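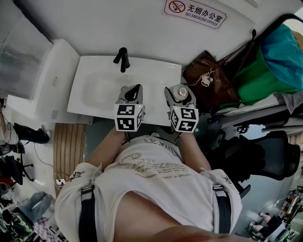

Kobzar G2 Hand-Held Gripper (pair)
Replacement finger pads and service notice

Reading time: 2 min

Status: back on sale with revised pads. Please read the fault notes before ordering.

The Kobzar G2 is sold as a matched pair, one for each hand, with a printed marker cube on each so the tracking software can work out where the fingers are. Gunutik, who make it, call the finger pads "maintenance free". We repeated that on this page for most of a year. We no longer do.

What went wrong

Pads were creeping forward on the fingers and letting go of small round parts. Bottle caps and tap fittings were the worst. The grip feels normal in the hand, the recording looks normal, and the part drops anyway. A customer in Putstead lost two days of work before anyone thought to look at the rubber. We had 14 pairs come back to our Illport bench by June, and the adhesive had softened on every one.

Gunutik's first answer was that users were squeezing too hard. We don't find that convincing. It's a trigger you squeeze, and the manual gives no upper limit.

The safety part

On two of the returned pairs the pad had come off completely and left the bare finger edge exposed. It's sharp enough to nick a knuckle when you pass a part from one hand to the other. If a pad is loose, stop using that gripper. Tape is not a repair.

What's changed

Revised pads are held by a small screw as well as glue. The maker says they were tested to 2,062 cycles. We asked what load was used and haven't been told, so treat that number with some care. Our own check is to pinch a wet cap 50 times over a sink and look for any movement at the base of the pad. The new ones passed. That's a short test and we won't pretend it tells you about a year of use.

Ordering

Pads come in packs of four, enough for one pair. The screw kit and driver are included. Fitting takes about 2 minutes a finger. Recalibrate afterwards, even if the software says you don't need to.

Old-style pads can be swapped free of charge with proof of purchase. Send the pads only and keep the grippers.

We use cookies to remember your cart and measure visits. Accept | Manage settings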